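Please Stop Hiding the Boring Part of Your Planner

I spent most of October 2019 arguing with a log viewer, so forgive me if I come in a little hot on this one.

My complaint goes like this. We (and I mean all of us who write software for robot arms, me very much included) put our love into the clever bit and treat everything around it like packing material. The clever bit is the grasp model, or the motion planner, or whatever had its own slide at the last review. The packing material is the stuff that tells you why the clever bit did what it did. Logs. Replay. A stupid little window showing where the software thinks the fingers are. And then a grasp goes bad and we all stand there going "huh, weird," and run it again!

I'm against running it again. That's the whole essay, really, but let me tell you how I got here.

Our stack is called Fenda. It's a control and planning layer, mostly C++ with a lot of Python hanging off it like laundry, and for a couple of years it had exactly one kind of error message for a failed plan, which was "no plan found." You asked for a path, you got a path or you got that. Was the goal inside a table? No plan found. Was the wrist camera transform off by the width of a thumb? No plan found. Had someone typed degrees where radians go (me, January, I still think about it)? You guessed it.

So we did what everybody does and we got good at guessing. Zdeňka Kolář, who wrote most of the perception side, could look at an arm sitting still and tell you which config file was wrong. I was so impressed by this that it took me way too long to see it as a bug. If your system needs a Zdeňka to run, you've shipped a Zdeňka, and she'd like to take a vacation.

What changed my mind was long-handled tools. We had been working with cups and boxes and the usual friendly shapes, and those forgive you a lot. A box is wide. Miss by a bit and the fingers still close on something box-like and you get to call it a success. A thin handle forgives you nothing. It's narrow, it's tall, it tips, and the place you want to hold it is a strip not much wider than your own error. All the sloppiness we'd been getting away with showed up at once.

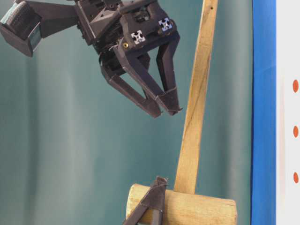

Fingers open, just short of the mallet handle. Every mistake upstream ends up in that gap.

Think about what has to be right at a moment like that. The cameras have to agree with each other. The markers on the gripper have to be read properly, and the pose you get from them has to match the pose you get from the joints, and if those two disagree you need some rule about who wins. The planner has to know how long the fingers are when they're open, as opposed to how long they are closed, and with a linkage hand those are different numbers. The tool has to be where the object tracker said it was. Then somebody's timing code has to make sure all of that was true at the same time, and didn't get stitched together out of a new picture and an old joint reading.

We had a bad run of handle grasps and I blamed the planner, naturally, as I'd written the planner and I have that kind of personality. I tuned it. I swapped the smoother. I added a term to the cost function that I was very proud of and have since deleted. It was 16 days of this, and I'd love them back.

Then Zdeňka got sick of me and wrote a thing she called Flilavier. It's tiny. It draws two ghosts of the gripper on top of the camera picture, one from the joint readings and one from the markers, and it lets you drag a slider back and forth through the run. No learning, no optimization, nothing you could get a paper out of. She opened one of my bad runs and there they were, two grippers, and one of them was trailing the other like a dog that doesn't want to go home. The joint readings were being stamped when we read them off the queue instead of when they were taken. That was it! The planner had been fine. It was planning beautifully from somewhere the arm had already left.

The fix was two lines. I have never been so happy and so mad together.

Now, I've told this story to people, and I get the same pushback each time, so let me be fair to it. The first thing they say is that tools like this take time away from the real work. Sure. Flilavier took time. But I'd put it up against my 16 days of tuning a thing that wasn't broken, and I don't think it's close. The second thing they say is that end-to-end methods are going to make all this go away, you won't have a marker pose and a joint pose to compare, you'll just have pixels in and motion out. Maybe! I go back and forth. But a learned policy eats the same stamped data, and if the stamps lie it'll learn the lie and do it smoothly. I'd rather find that out with a slider than with a pile of training runs.

The objection I take more seriously is that debug tools rot. Oh, they do. We have a folder named Zelenák that was somebody's beautiful visualizer once, and it hasn't compiled since before I was hired. I don't have a great answer. The best I've got is that we now run Flilavier's drawing code as part of the normal test suite, so if it breaks then the build breaks, and people yell. It's crude and people do yell. The recorder, Demley, gets the same treatment. There are over 14 checks on it now, and most of them were written the morning after something embarrassing.

And look, we did finally split up "no plan found." It says what it was trying to do and which piece gave up. It says how old the data was. My favorite one reads "goal is fine, start is not where you think it is," and I see it more than I'd like.

I still catch myself reaching for the rerun key, by the way. Did it yesterday. The grasp worked the second time and I felt great for as long as it took Zdeňka to ask me what had changed.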